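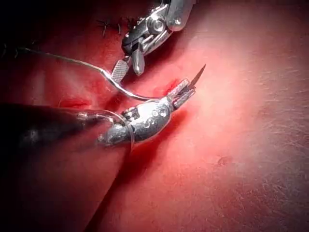 Kisholm Patient and Family Council
Minutes of the June meeting
Held in the second floor meeting room, 5:30 p.m.

Present: nine council members, the hospital's parking manager, a representative of Jollell (parking operator), the patient billing lead.
Apologies: two members.

1. Minutes of the last meeting

Approved with one correction. Item 4 said the council "welcomed" the new visitor app. Members asked that this be changed to "heard about." Several did not recall welcoming it.

2. Parking

The Jollell representative gave a slide presentation on the new parking plan for the Castillo Street garage. The attendants' booth will close and drivers will pay by phone or at a machine. According to the slides, the change will "improve the arrival experience."

Members asked whose arrival had been studied. The representative said the company had survey results from other locations. Asked whether any of those locations were hospitals, the representative said one was next to a hospital.

A member pointed out that 3 of the pay machines are on the ground level and none are on the roof, where most visitors end up parking after 9 a.m. The parking manager said there would be signs. The member said there are signs now.

The operator reported 3476 garage visits for the month, up from the month before. Members were not sure what to make of this number. A driver who circles, leaves and comes back is counted twice, and the representative confirmed this after checking. The council asked for a figure that leaves out repeat entries on the same day.

Discount passes for families with a long stay were discussed at length. The pass exists, but it has to be bought at a desk that closes at 4 p.m. Two members had never heard of it, and one of those two had paid the daily rate for most of the winter. The parking manager agreed to look into selling the pass at the front entrance. The council has been told this before, in nearly the same words, and asked that it be written down with a due date. The parking manager offered "before the fall." Accepted, with some grumbling.

Action: parking manager to report on pass sales at the front entrance.
Action: Jollell to send corrected visit figures.

3. Billing letters

The billing lead handed out the new version of the letter that goes out after an outpatient visit. It is shorter than the old one. Members agreed that this is an improvement and then spent twenty minutes on what was wrong with it.

The phrase "This is not a bill" appears at the top, followed by an amount and a date. Members said anyone over the age of ten would take this for a bill. The billing lead said the wording was required. Asked by whom, the billing lead was not certain and will find out.

The phone number at the bottom leads to a menu. One member called it from the table during the discussion and was still on hold when the item closed.

Motion: that the council not endorse the letter in its present form. Carried, one abstention.

Action: billing lead to find out which wording is required and which is habit.

4. Skusora visitor app

No one from Skusora attended. A written update was read out. It says the app now has 800 downloads and that feedback has been "positive overall." The feedback itself was not attached.

Discussion was brief. Downloading an app in a waiting room is no proof that a person found it useful, and at least four members had downloaded it and then deleted it. The map still shows the cafeteria in its old place. The council would like to see the comments, including the bad ones, before it is asked to put its name on a poster.

Action: secretary to request the full comments.

5. Waiting room chairs

The sum of $2099 remains in the comfort fund. Two proposals: higher chairs with arms for the east waiting room, or a second television. The television had one supporter. Members noted that the present television cannot be turned down by anyone in the room and doubted that a second would help.

Agreed to price the chairs. A member asked that somebody sit in one before it is ordered - the last set was chosen from a catalog and is too low for anyone with a bad hip.

6. Other business

The hand lotion dispenser by the east elevators is still empty. Carried over again.

A request for council members to appear in the hospital's fall brochure was put off until the text of the brochure can be read.

Meeting closed at 7:10 p.m. Next meeting in August, same room. Members parking on the roof should allow extra time.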